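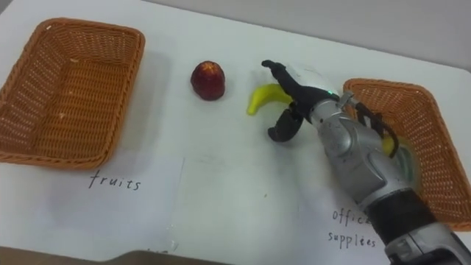 Jun 17, 2021

Sorting task, house rules, second pass

OK, so I promised Asmaa I'd write these down properly before she leaves for Kernthorpe, and I've been putting it off because every time I sit down to do it I end up changing one of them. She's right that we can't keep passing the rules along by mouth. The Plunbridge folks asked for our operator sheet on Monday and all I had to send was a page of my own scribbles with a coffee ring on it!

First thing, labels. The paper labels stay. I know we talked about printed ones, but handwritten "fruits" and "office supplies" in front of the baskets does the job, and anybody who walks up to the desk knows what goes where without asking me. What I do want is one rule about them: the label goes on the near side of its basket, and if the basket moves, the label moves with it. Last week I reviewed a whole batch where the two had drifted apart, and I spent ages working out whether the operator had made a mistake or the paper had. (It was the paper. I threw out the batch anyway.)

Second, one object per grasp. If the fingers close on two things, open up, back off and start over. Don't try to rescue it. I'm as guilty as anyone here, it's so tempting when you nearly have it.

Third, finish what you're holding before you go looking for the next thing. An item counts as sorted when it's let go inside the basket, and hanging over the rim is a fail. Asmaa wants "resting on the floor of the basket," I want "inside the rim and released." We went with mine for now because a roll of anything tends to lean on the side. She wrote "under protest" next to it in the log, so we'll be revisiting.

Fourth, the clock. An attempt gets 90 seconds, then you stop and mark it as timed out. No "just a little more." Run 994 went way over that and I still don't know how to score it, so it's sitting in the maybe folder.

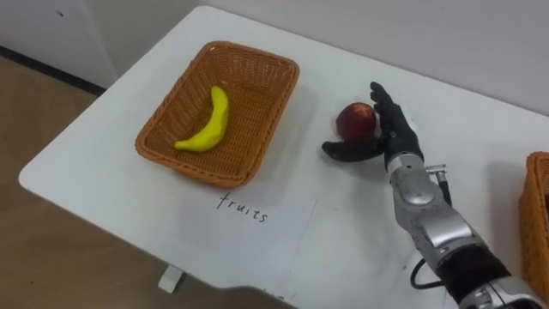
Cables and people

This is the part I care about most, and it's also the part everybody skims, so I'm going to be a pain about it.

Walk the cable before every session. Start at the robot, follow it with your eyes all the way to the wall, and look for anything a foot or a desk leg could catch. Nobody steps over it while the robot is powered. Go around the long way, I don't care if you're only getting a pen.

One person has the stop button and does nothing else. No phone, no notes, no typing up the log for the last run. Trade off after every block. I had 2 operators on stop duty at once a while back, and each one figured the other was watching, so please, one name on the sheet.

Hands stay off the desk until the arm is parked and the operator says "clear" out loud. A nod doesn't count. I nodded at Asmaa across the room on Tuesday and she thought I was agreeing about lunch.

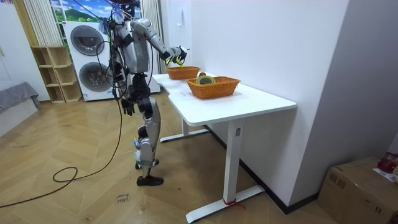
Side view of the desk. Arm over the far basket, tape in the near one, cable looping away across the floor.

Still to do

Ask Grimshaw if their stop drill is written up anywhere. I'd rather borrow theirs than make up another one.

Copy the four sorting rules onto the Arnero template, big type, and tape it up by the desk.

Settle "inside the rim" with Asmaa before she goes. Bring doughnuts.

Decide on 994.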